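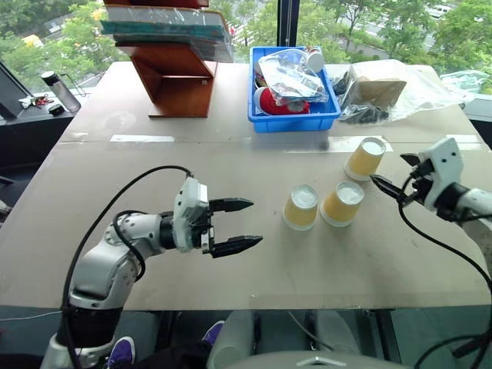
Plamura gets its free cup library this spring

Anyone who has stood behind a bake sale table at the Plamura street fair knows what the trash barrels look like by noon. This year they should look a whole lot better! Starting in April, the town will have its own cup library, a stock of 582 washable cups that any club, school or block party can borrow at no charge.

The idea is wonderfully simple. You ask for the cups a week ahead, you pick up as many crates as you need, you serve your lemonade or coffee or chili, and you bring everything back within 2 days. A quick rinse at home is plenty. The real washing happens in the old school kitchen on Aguirre Street, where the big dishwasher has been sitting idle since the lunch program moved across town, and where a plumber got it humming again in February (with a new pump and a great deal of patience).

The cups come in two sizes. The small ones are right for juice, cider and kids' drinks, and the larger ones have a handle and are fine for hot soup. They stack well and they're tough. One was dropped down the full flight of stairs at the library during a planning meeting, by accident, and came out of it with a scuff on the rim. Each crate holds 30 cups and fits on the back seat of a small car, and the lids snap shut so the cups stay clean on the drive over.

The cup library grew out of last fall's Keder Creek cleanup, when bag after bag of the stuff pulled from the banks was single-use cups and lids. A lot of it had blown down from the ball fields. People were still talking about it at the potluck afterward, and by the end of the evening there was a sign-up sheet going around on the back of a pie box. Money for the cups came from the winter soup supper, which sold out, and from a jar on the counter at Silex Hardware that kept filling up with quarters all through the holidays. What a town!

A first tryout at the middle school science night went beautifully. Almost 80 cups went out with hot chocolate in them, and every last one came back. The return bins were set up right beside the exits, painted bright green by the sixth grade, and families figured out the system without anyone having to explain it. The hot chocolate was gone before the volcano demonstration, so next year's organizers may want to double the batch.

Paper cups aren't being banned from town events, and groups that have a closet full of them are welcome to use them up. The hope is that borrowing will just be the easier choice. It's certainly the cheaper one, especially for the little clubs that have been buying a fresh sleeve of cups for every meeting.

A few practical notes for groups thinking about spring events. Requests can be made at the front desk of the public library or by filling out the form in the town newsletter. Pickup is at the side door of the school kitchen, between 4 and 6 p.m. on weekdays, and there's a ramp if you're bringing a cart. Lost cups cost a dollar each to replace, though a missing cup or two from a large order won't be charged. May is already filling in nicely, with the garden club plant swap, the choir picnic and two graduation parties on the list, so early requests are a good idea.

Help is also wanted for the dish crew. Shifts run an hour and a half, the kitchen has a radio, and high school students can count the time toward their service hours. Plates and bowls could be next if the cups do well through the summer. The first full outing will be the street fair itself, where the crates will be stacked beside the lemonade stand at the Aguirre Street end.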